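Section 4. Assembling and checking the hand-held gripper

This section applies to members building the Zusora gripper in the shared workshop. It replaces the February issue and should be read together with Section 3, Printed Parts.

Before starting, clear the floor of loose items and allow room for each person to turn with a gripper in hand.

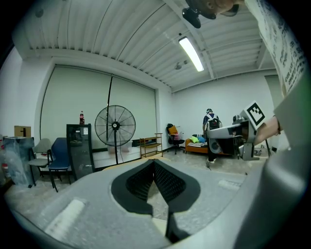
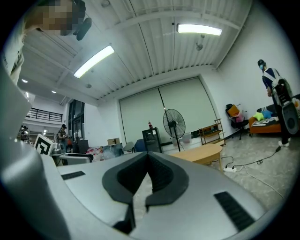
4.1 Fitting the fingers

1. Switch off the power and disconnect the cable from the handle.
2. Slide each finger on to its carrier until the peg clicks.
3. Tighten the two carrier screws by hand, then by a further quarter turn.
4. Close the fingers slowly. The tips should touch before the inner faces do.

Caution: do not force a finger which stops short. Remove it and clear any print residue from the slot.

4.2 Fitting the marker

1. Fix the marker with the four M3 screws from bag 19.
2. Check that the printed face is clean and free from creases.
3. Enter the marker number in the Viltier software, under Tools.

Note: markers 26 and 133 are reserved for calibration and must not be fitted to a gripper.

4.3 First check

1. Reconnect the cable and start the Viltier software.
2. Open and close the gripper 200 times – the counter is shown on the status page.
3. Inspect the carrier screws and tighten them again if necessary.

Faults should be entered in the workshop log and reported to Kauko Ahonen before the gripper is used again.

Issued 10 June 2022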